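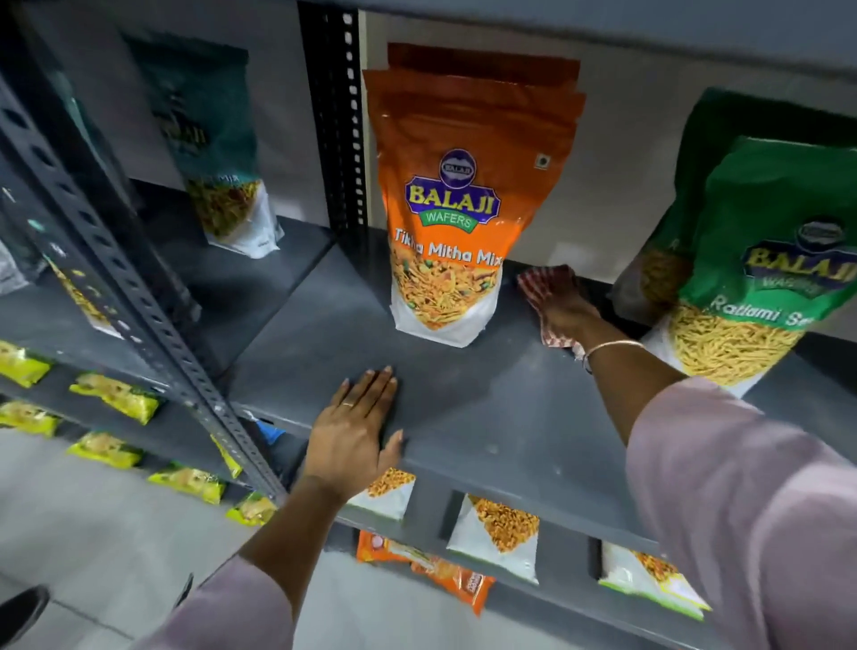
Shoppers in Nasalville will be able to pick up their groceries a little later from next week, when the Talis store on the corner by the old post office starts staying open until 10 p.m. every night except Sunday. It has been closing at eight for as long as most people on that side of town can remember, and anyone who has ever got off the late bus with an empty fridge waiting at home will know what a difference two hours can make.

The change comes after a long winter of asking. A sign-up sheet went up beside the registers in January, mostly as a way of finding out whether there was any real interest, and by the end of the month it had 300 names on it, a good many of them from people who work the evening shift at the Clavon plant. The plant employs roughly 700 people, and the second shift lets out at 8:30, which has always meant a drive out to the highway for a carton of milk.

"I used to see them pull into the lot, look at the dark windows and pull right out again," said store manager Ravinder Sawatzky, who has run the place for most of its life and still likes to work a register on busy days. "It bothered me every single time. These are our neighbors, and they were going somewhere else for bread."

The later hours will begin as a trial lasting through the summer. The bakery counter will still wind down at six, so don't come at nine hoping for a warm loaf, but the produce, dairy, frozen and snack aisles will all be open as usual, and so will one staffed register alongside the self-checkouts. Two new evening positions have been added, and Sawatzky said there may be room for another if the trial goes well. Applications can be picked up at the service desk.

Getting home afterward should be a bit easier too. The number 88 bus, which stops right across from the entrance, already runs past ten on weeknights, and the town has agreed to leave the streetlights on Chu Street at full brightness until the store closes – something the folks living in the apartments behind it had been hoping for anyway.

On the first evening there will be free coffee by the front doors from eight o'clock on, and regulars are warmly invited to stop in and say hello, even if all they need is a carton of eggs. The Sunday closing time stays at 6 p.m.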